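Home | Races | Training | Opinion
August — by Zlatko Vukadinović

I think small trail races should stop giving medals to everybody. In Jarkidthorpe we were 60 runners on Saturday, and I already have a full drawer at home. 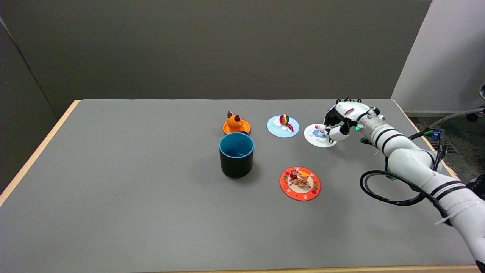
Give me soup at the finish and a lower fee instead. At Skirkar I paid 25 for 6 miles of hills, and the soup was the best part — I still talk about it. The medal I cannot even find.

We use cookies to improve your visit. Accept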